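Why We Sort Things

Do you have a drawer at home where everything lives together? Old keys, a piece of string, a pencil without a point, one battery that may be full or may be empty. When you need the pencil you must move all the other things first. Now think of the drawer with the spoons and forks. You can put your hand in it almost without looking and take out a spoon. The difference between these two drawers is sorting.

To sort means to put things into groups, so that the things in one group have something the same. That is all. You do it when you put your socks in pairs, when you help to put the shopping away, and when you pick the green sweets out of the bag because you like them best.

Choosing a rule

Before you sort, you need a rule. The rule tells you where each thing must go. Blocks are good for learning this, because you can sort the same blocks by many different rules.

You can sort by colour: red ones in one box, yellow ones in another. You can sort by size, with the big blocks here and the small blocks there. You can sort by shape and put all the squares together and all the long bars together. You can even sort by what the blocks are made of, and for this you can close your eyes and use only your fingers. Wood feels a little warm and plastic feels smooth.

Now comes a small problem. Imagine a long red block and a short red block. If the rule is colour, they are friends and go in the same box. If the rule is shape, they must say goodbye to each other. The blocks did not change at all -- only the rule changed. So when two people sort together, they must first agree on the rule, or they will spend the whole afternoon moving blocks out of each other's boxes.

Boxes and trays

You also need a place for each group. It can be a box, a tray, a bowl, or only a circle of string on the floor. A tray with low sides is nice because you see everything in it at once, and you can spread the things out so they do not hide each other. A box with higher sides is better when you want to carry things to another room and not lose any on the stairs.

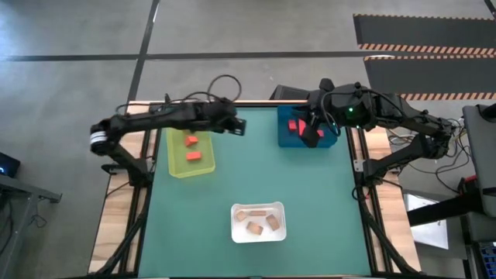

It helps when the places look different from each other. If one tray is white, one is yellow and the box is blue, you remember quickly which group lives where. The colour of the tray does not have to be the colour of the things inside. Red blocks can live very well in a blue box and wood-coloured blocks in a white tray, if everybody knows that this is their home.

Leave a bit of space between the trays too. When they stand very close, a block can fall into the wrong one and you will not notice it until later.

The difficult ones

In almost every pile there is something that does not want to follow the rule. Is this block orange or is it red? Put it beside a block that is certainly red and look at them near the window, in daylight. Lamps can make colours look different. If you still cannot decide, you have two choices. You can make a new group for orange, or you can make your rule wider and say "red and orange together". Both are correct. People who work in museums and libraries have the same trouble with their things, and they also must decide.

Try it yourself

Take 17 small things from your room. Buttons, blocks, bricks, toy cars, everything is allowed if it is clean and nobody else needs it. Find 2 trays or boxes and think of a rule that puts every thing in one or the other. Do not tell your rule! Ask somebody in your family to look at the trays and guess it.

Then mix everything and do it again with a different rule. Can you find 5 rules for the same things? Can you find 6? The last ones are the hardest, and maybe you will need a strange rule, such as "things that roll" and "things that stay".

When you have finished, there is one more sorting to do: each thing goes back to where you found it.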